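Perncombe packing line: progress to January

The gripper now handles 32 trays an hour against the 15 we promised you, and drops fewer than Vaughn Fitzsimmons, who has asked me to record that he was carrying two at a time. The green fingers stay open between picks, and the crew has stopped reaching in to help.
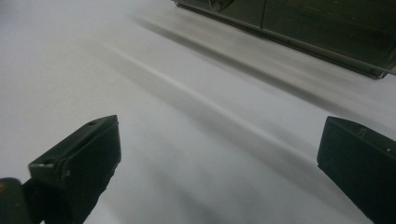
What has changed for staff

Four people have moved from lifting to checking. Their backs approve. Their feet have lodged a complaint, so we bought stools. Ten hours of training each was enough for everything except the restart menu, which Sakai wrote and Sakai alone understands.

Still to do

Spare fingers for the Dramelden site, and a shorter restart menu. We have $502 left for both.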